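Zane Rebane got the call in January, a little after five in the morning. Her uncle's bakery in Drisden was hers if she wanted it.

She took the early bus. Kristaps had left the key with the woman next door, along with 1,722 in an envelope and a list of people who still owed for bread.

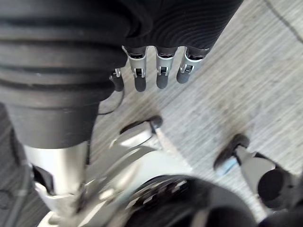 Silver fingers, black tips.

She read the list twice. Pallavi Rajput, two loaves. Rodel Ambrosio, over a year of rye. Her own name was at the bottom, for a bun she had taken when she was five.

She put a coin in the envelope and went to look for the flour.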